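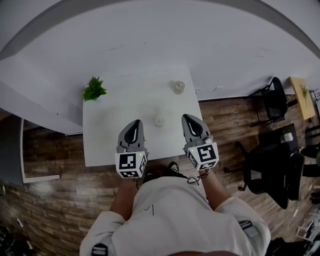 Sastix Brings Out a Small White Table, and Skips the Lifestyle Talk

SIRTON, April – Furniture maker Sastix today adds the Zou to its Drirnero range. It is a small white rectangular table for people who have a wall to put it against and not much floor to spare.

The company is aware that the world has plenty of small white tables. Most are sold with claims about calm mornings and clearer thinking, and Sastix has seen no evidence for either. The Zou holds things up. It will not organize a home, and it will look as cluttered as any other table once the mail lands on it.

The Drirnero team did want to know how much a table this size can carry before it stops being useful. Testers in Sirton lived with early versions for 30 days and were asked to keep a list of what ended up on top. Plants came first, usually pushed into a back corner. Small glass pieces such as jars and candle holders came next, and tended to drift toward the wall. After that came white ornaments, which several testers said they lost sight of against a white top – a fair complaint, and one the company has no fix for beyond buying a darker ornament.

Three items was the point at which most testers still had room to work with both hands. Past that, they began moving things to the floor, where a good many of them stayed.

White shows everything, including soil from a plant pot and rings from a wet glass. Sastix advises a saucer and a damp cloth. It does not describe the finish as stain-proof, and shoppers should be wary of anyone who says that about a white table.

The Zou sells for $104, with up to 65 tables set aside for the first month at the Sirton showroom. Assembly takes two people. One person can manage, according to the testers who tried, but they did not recommend it.

There is no matching shelf, no app and no second color. Sastix may add a gray top later if enough buyers ask – so far the requests have been few.

Orders are open now through the Sirton showroom. Returns are accepted for 30 days, plant soil included.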